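4.2 Simulation environment

The mobile base was assembled in a shared workshop over one winter, and most of the navigation code was written before the drive motors had arrived. For that reason the early tests ran entirely in simulation. We used Zumier as the simulator because it accepts the same motor commands as our controller board and returns camera images at a rate the onboard computer can keep up with. Jasulance, our planning package, connects to either the simulator or the real base through one configuration file. Nothing else changes between the two.

We needed rooms that look like the ones the robot will meet in a small house. Open test floors with a few boxes were of little use to us. The first version of the planner crossed them without trouble and then failed as soon as it was given thin chair legs, rugs, or a door standing open next to its starting point. The room set used here, which we call Halás, holds 30 furnished rooms. Each one has a start pose in or near a doorway and a list of goal points on the floor. Figure 3 gives the view at the start pose for the bedroom used in the tuning runs.
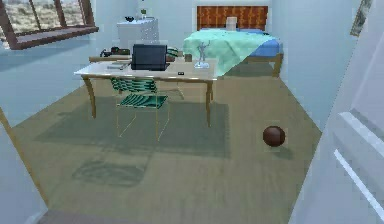 Home Robotics Group, Tumus Shared Workshop
Figure 3. Start view in the simulated bedroom. The ball on the right side of the floor is the target object for the approach task.

The bedroom was chosen for tuning because it combines several problems in one space. The chair pulled up to the desk has thin, splayed legs, and the desk stands on four slender ones. A range sensor mounted low on the base gets only a few returns from each leg, and our first map filter threw those returns away as noise. We lowered the filter threshold until the legs stayed in the map, then added a margin of 2 grid cells around any obstacle narrower than the wheel width. The margin closes off the space under the desk, which the base has no reason to enter.

The large dark rug under the desk and chair caused a different error. The floor classifier had been trained mostly on light wood and marked the rug as a drop. The planner then refused every path across it and took the long way along the right side of the room. We retrained the classifier with darker floor coverings included, and kept the drop sensor as a separate check that can stop the base on its own.

The basketball was the easier part of the task. It rests in open floor between the rug and the right wall, and its brown color is not far from that of the boards, so detection by color alone was unreliable. A shape test on the outline worked better. Objects on the furniture, such as the laptop and the potted plant, are ignored at this stage – the base has no arm and cannot reach them.

We ran 337 trials in the bedroom with the final settings, varying the start angle and the goal point. In 73 of them the base stopped before reaching its goal. Most of these stops came from the start pose being turned too far toward the open door, which left the planner with no clear floor in its first camera image. A short turn in place before planning removes the problem in simulation. We have not yet tested it on the real base, where wheel slip on the threshold strip may matter more than it does in Zumier.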